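April 8, 2018
By Pao-chu Mak

The Lasance Street library has its Saturday-style buzz back all week long, and the reason is upstairs. After sixteen months of dust sheets and detours, the second-floor reading room opened again this week, and readers were lined up down the stairs before the doors were unlocked.

It is a lovely room. The old radiators are gone from under the windows, so the long tables have moved right up to the glass, and you can now sit with a newspaper and look straight down the hill to the Dumov bridge. The lamps are the same green ones people remember (rewired, polished and put back where they were), and the creaky patch of floor by the atlases still creaks. I checked!

"We kept getting letters asking us to save that floorboard," said head librarian Ngan-ling Tsang. "So we told the builders to leave it alone. They thought we were joking."

The biggest change is to the local history shelves, which used to be locked in a back office. All 1138 volumes are now out in the open for anyone to browse, from parish records and school yearbooks to a wonderful run of hand-drawn bus maps. Ernő Borbély, a retired bus driver who gave the maps to the library in December, spent most of opening morning showing people the routes he used to drive — and a few he was very glad to see the back of.

Downstairs, the magazine racks have been moved next to the front desk, and the science and technology shelf has doubled in size. Readers had been asking for that for years, and it was already half empty by lunchtime on the first day.

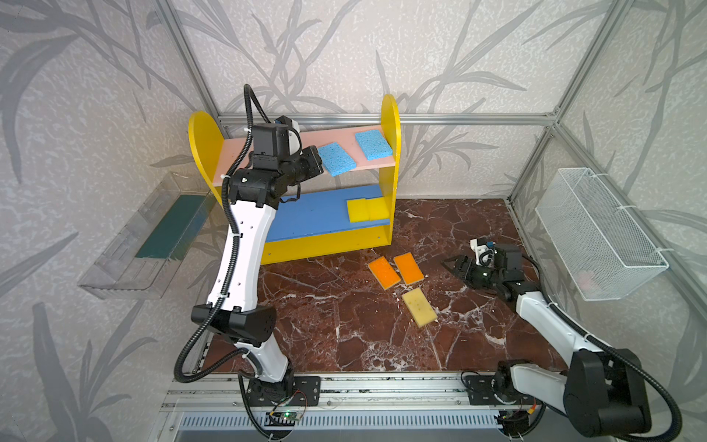

Two robot arms mounted on one rail, with patterned gray wallpaper behind.

Children have not been left out. The picture book corner now has its own door to the garden, and story hour will move outside when the weather allows. Ho-yin Wei, who reads to the under-fives, has picked out the spot under the pear tree and says the only thing missing is a bit more sun. Her first group had around two dozen children in it, and they made it through three books before anyone asked for a snack.

There is more to come. The Onden Players will perform two short plays in the reading room next month, with seats free to anyone holding a library card. Kan Bakery, across the street, is opening early on both evenings so the audience can get coffee and a bun on the way in.

The library is also looking for people who can read old handwriting. A box of letters came to light behind a cupboard during the work, and Tsang would love help copying them out. No experience is needed, only patience and good glasses. Names can be left at the front desk.

The reading room is open from nine to six, and until eight on evenings when there is a talk or a play. Cards are free, and it takes two minutes to sign up.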